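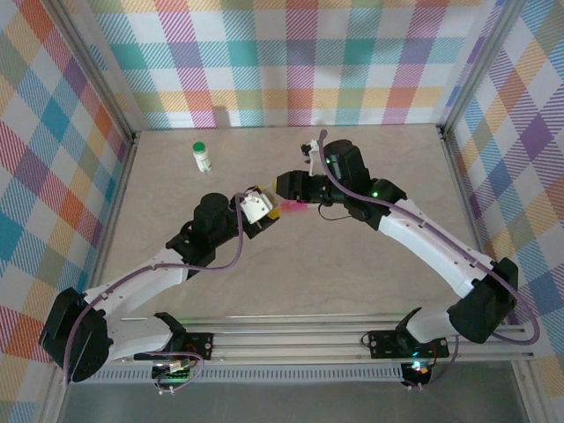
Should fans expect to be told why an actor has left a show? I think they should be told that she has left, and the rest is up to her.

Benedetta Galli's exit from the hospital drama Olvera was announced on a Wednesday, in a two-line note from the production company. It thanked her for 14 seasons and said her character would not be recast. By that evening the note had 2519 replies under it, and most of the ones I read wanted a reason. Some people had already picked one. She was ill, or she had fought with the writers, or she wanted more money than Brukard would pay.

I have watched Olvera from the first season and I wanted to know too. Wanting to know is normal. You spend 265 episodes with a face and it starts to feel like a neighbor's. But a neighbor can move out without leaving a letter for the whole street, and most of us would think it rude to demand one.

The usual argument on the other side is that actors live off public attention and so they owe the public something back. They do owe something, and Galli paid it every week. The episode with the flooded ward is still the best hour the show has made, and she carries nearly all of it.

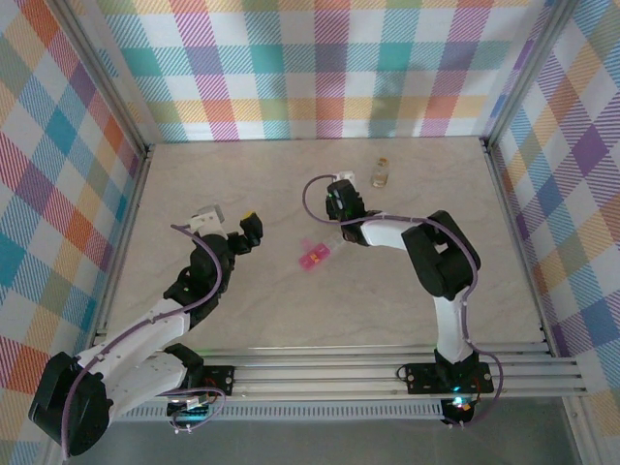 What bothers me more is how the entertainment sites handled it. One of them ran four stories in two days, and every one was built on the same unnamed "friend of the cast." The last story corrected the first, in small type at the bottom. By then the illness rumor had been shared everywhere, and her co-star Daranee Khamphan was being asked about it at an event for a different show. She said she was there to talk about Stavix and moved on, which got her called cold.

There are cases where a reason matters. If a set is unsafe, or people are being mistreated, viewers should hear about it – and so should whoever can fix it. That takes reporting, with names and records, and it takes months. A guess posted an hour after the announcement does nothing for anyone on the crew.

Olvera comes back in December with a new head surgeon. I will watch the first few episodes and see whether the show still works without her. If Galli wants to talk about it someday, I will read that interview as well.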